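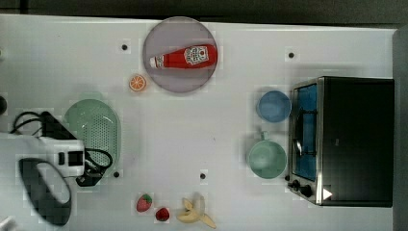
Kokkinos objected, at the first reading of our collection plan, that a person who has driven the arm for a month no longer produces the examples a learner needs. Her point was that practised operators stop making small errors, and so the recordings contain no recoveries from them. We took this seriously and changed the plan in two ways, set out below.

3.2 Collecting the demonstrations

All demonstrations were gathered at the Cusdale site on one tabletop cell. The operator moves the arm by hand controller while watching it directly, and the joint positions, gripper opening and camera views are saved together. One view is from directly above the table and another is from a small camera mounted at the gripper. The objects are kitchen items and food items, among them a colander, a plate, a bowl, a mug and a toaster oven. We chose them for their differences in shape and stiffness. The set was fixed in April and was not changed afterwards.

Each session began from a layout card. The card gives an approximate place for every object, and the operator is free to turn it as they like. We did not measure the placements. An earlier trial with taped outlines gave a policy that reached for the outline positions even after the objects had been moved, and we dropped the outlines for that reason.

Sessions were limited to 60 minutes. Morris and Alexiou recorded most of them, and the rest were shared among people who had used the controller for less than a day. This was the first change made in answer to the objection above. The second was to keep attempts in which the operator missed a grasp and tried again, provided the task was finished in the end. In the earlier plan these would have been thrown away.

After removing recordings with dropped camera data we were left with 1,000 demonstrations across 11 tasks. Of these, 191 contain at least one repeated grasp. They are not spread evenly. The tasks with thin-walled containers account for the larger part, and the plate tasks for very few.

The colander tasks need a separate note. Its wall can be gripped from several sides, and operators did not agree on which was best. We gave no instruction on this, so the recordings contain more than one approach for the same layout. The view from the gripper matters most at this stage, when the fingers are close to the object and part of the gripper covers it in the overhead view.
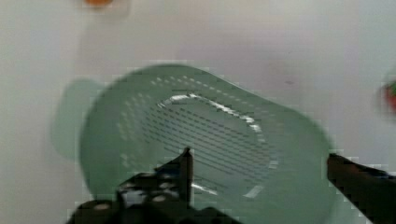
Figure 3. Gripper camera view during a colander task, with the fingers on either side of the colander.

Labels were added after recording. Sarmiento marked the start and end of each task and wrote a one-line instruction for it, and Koutsoukos checked a share of these against the overhead view. Where the two disagreed about the end of a task, the later time was kept. Instructions were left in the labeller's own wording, so the same task may be called "put the bowl on the plate" in one recording and "bowl onto plate" in another.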